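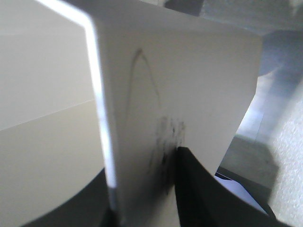
August 6, 2022 - Kornau flat, bedroom set

Total now stands at 1,526 kept episodes for the bedroom, and 291 of those came in over this session. I'm really pleased with that! The Hesau recorder ran the whole time without dropping a stream, so wrist and side views line up from first take to last and I didn't have to throw anything away for timing.

Settings as left: gripper speed limit down one notch from July, exposure locked on both cameras, depth off. Folder is bedroom_b, with the old bedroom_a kept apart because the side camera stood somewhere else then and I don't want the two mixed by accident.

Card takes first. These are close work, and I love how much you get from the wrist view when a fingertip is right up against the surface. The card fills the centre of what the camera sees and the finger comes in large from the lower right, with only blurred background around them for the learner to lean on. It has to use the edge and the marks. My notes from July say we needed more takes with the tip touching and fewer with it hanging in free space, and the balance is much better now. I've tagged touch and no-touch by hand for the first 200 episodes and will let the Dravex tagger try the others, then check a handful of each.

One thing to fix: I was inconsistent about when to press stop. In early takes I stopped as soon as the finger came away, in later ones I waited for the arm to settle. Either is fine for training but I'd like one or the other. Going with settle. Trim script can't add seconds that aren't there, so the early ones get their own tag (early_stop) and we'll see if it matters.

Approach takes next, down by the bed and the curtains. Started these from six start poses marked in the pose file, with a small random nudge on top of each. I was worried the nudge would be too small to bother with, but I overlaid the paths afterwards and they fan out beautifully - a proper spread, with only a couple that look like copies of each other.

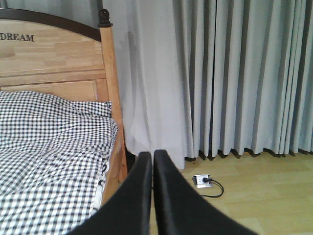
Wrist view, approach take. Bed to the left, pleated curtain and floor outlet to the right, both fingers side by side with a thin gap.

What I like in these is the amount of pattern. Gingham, wood grain, pleats, all at different distances, and the wrist camera sweeps over the lot as it moves. The Chornovol model did badly on curtains last time (it kept taking a fold for an edge it could reach), so every take where the arm passes by pleats and carries on is worth having. I kept a few where I hesitated on the sticks as well. They look clumsy played back, but they include the recovery, and we have hardly any of those.

Cable on the floor: leave it in. I moved the arm more slowly near it and wrote that into the episode notes. If anyone re-runs this set with the floor cleared, please start a new folder.

Bin takes last. Gripper comes in from the right as the side camera sees it. I tried for variety in height over the rim and in how open the fingers were, and kept the approach itself boring on purpose. Bright light on the front of the bin is eating detail in the side view. Dropped exposure one step for a short test batch, tagged low_exp, and the pleats still read well, so I think we can go with that next time.

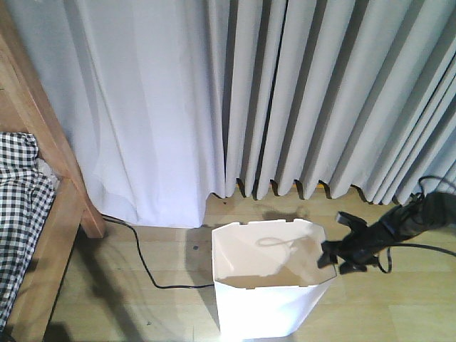

The reply in the margin of the shared copy was that low_exp should be a full batch before anyone trains on it, and that a short one mixed in with the bright takes will only teach the model that dark pictures are rare. Fair point, and I hadn't thought of it that way round. Holding the test batch back from the training split for now. Same reply asked whether the bin could be shifted between takes, and yes, happily - I'll mark out a grid with tape and log the square in the episode name.

To do:
- finish touch tags, compare with Dravex output
- rename the early_stop folder, I typed it two different ways
- full low_exp batch on the bin, with the grid
- more recoveries near the curtain, including a few begun from a bad pose
- copy everything to the Hesau store before wiping the local disk
- retrain Chornovol on bedroom_b alone, then on a and b together, and put the two curves on one plot

Can't wait to see that plot.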